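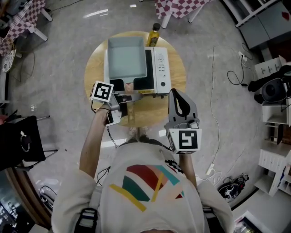
Durnon Handheld Rigs
4th July

We lost 11 recordings on the microwave task and it took us most of a shift to find out why. Writing it down for anyone else running hand-held grippers.

The symptom: left gripper tracking would drop for a moment, then come back with the hand in the wrong place. In the Birkia viewer the jaws jumped straight through the oven door.

We blamed the markers first. Cleaned the cubes, changed the lighting, recalibrated. Same fault.

Next we went through the logs. 266 dropouts, every one on the left side, nearly all with the arm stretched out toward the oven. Right side clean.

It was the cable from the harness to the left gripper. At full reach it pulled on the connector and the unit reset. The Magagula software filled the gap with a guess and didn't flag it. 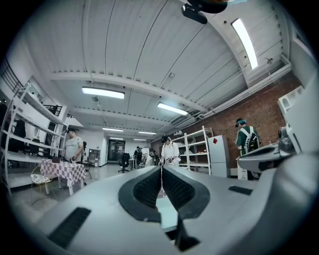 Jaws open, looking across the floor at the Steltberg site.

The silent guess is the part that bothers me. A robot trained on those files would learn to swing at a door. We checked all 1593 files in the set and pulled anything with a gap longer than 200 milliseconds.

Fix for now: a longer cable, a clip at the elbow, and a full-reach test before each recording. Any reset ends the take.

Second thing we changed: cables on the floor get taped down or moved before anyone puts a headset on. No one fell. We should have done it sooner anyway.

Still waiting on a software update that marks the filled-in sections.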